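When to Go and Where to Stay: Wind, Rain and Visitor Choices on the Valderrama Coast

Student project report, Travel and Tourism course
Group members: Sibel Altıntaş, Taner Ateş, Kyriaki Katsaros

1. Background

Valderrama is a stretch of coast with three main places to stay: Cloltirbridge in the north, Tileck in the middle and Prelico at the southern end. A bus connects all three. Most travel sites treat the coast as a single destination and give one weather table for the whole of it. Our project looked at whether that is good enough for someone planning a week there.

We asked two things. Does the weather differ enough between the three towns to matter to a visitor? And do visitors know about it before they book?

2. Method

We used 7 years of daily records from the weather posts in each town. The Prelico post was moved uphill during that period, so we left out its temperature readings and kept only rain and wind. Then we sent a short survey to people who had stayed on the coast. We got 177 usable replies. We also read the area pages on booking sites and wrote down what they said about climate.

Sibel did the weather tables, Taner ran the survey and Kyriaki read the booking pages. We all wrote the report.

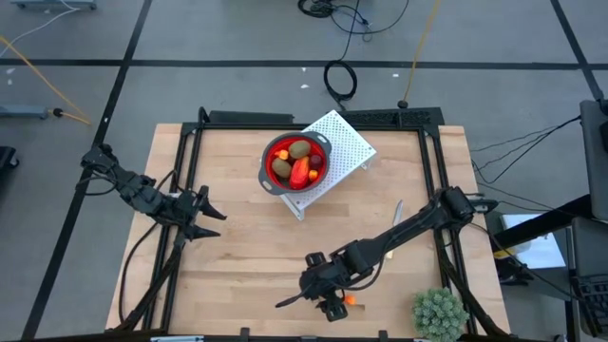
Ilse Janssen read our first draft and remarked that daily averages hide what a visitor notices most, the wind in the afternoon. She suggested splitting each day at noon. We went back and did that for all three towns, and section 3 uses the split figures.

3. What the records show

Cloltirbridge faces the open sea. Mornings are calm for most of the year, but the wind picks up after noon from June to September. It gets the least rain of the three. The beach is long and has very little shade.

Tileck sits behind a headland. The wind is weaker at all times of day, and the water in the bay is flat enough for small children. It is also more humid, and in August the evenings stay warm well after dark. Several people in the survey wrote that they would not book a room there again without air conditioning.

Prelico is the wettest. The hills behind it rise to 700 meters and clouds build against them by early afternoon. The showers are usually short. A person who swims in the morning and does something else after lunch would hardly be bothered by them. The walking trails start right at the edge of town, and the ones under the trees are muddy for a day or so after heavy rain.

The differences are largest in summer. In November and December the three towns are much closer to each other, and price is probably a better reason to pick one over another.

4. What visitors knew

Of the people who replied, 31 said they had looked up the weather for the town itself. The rest had looked at the whole coast, or had not looked at all. The most common complaint from Cloltirbridge was wind on the beach. The most common complaint from Prelico was that rain spoiled an afternoon boat trip. Both problems show up clearly in the records.

The booking pages did not help much. Most used the same two sentences about sunshine for all three towns. One page for Prelico had a photo of the Tileck bay on it.

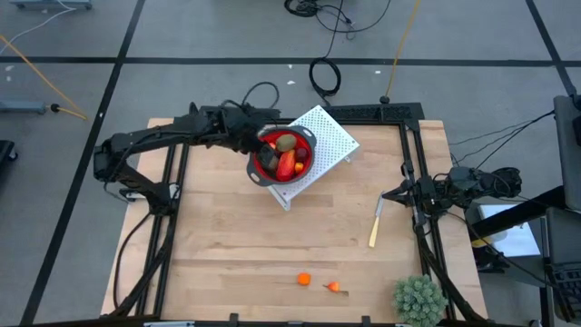 Should a first-time visitor split the week between two towns?
It depends on the month. In summer we would spend the first part in Tileck and the last part in Prelico, because the bus ride is short and the two are very different. In winter one base is enough.

5. Limits of the project

Our survey was shared online and mostly reached families, so younger travelers and hikers are underrepresented. We had no sea temperature data. The Cloltirbridge wind post stands on the pier, where it is likely windier than on the beach.

6. Recommendations

Booking sites should list afternoon wind and rain days by town and by month. The bus company could print the same table on its summer timetable, which most visitors pick up anyway. We would also like to see the survey repeated with questions for walkers, and with the Prelico temperatures included once the new post has enough years behind it.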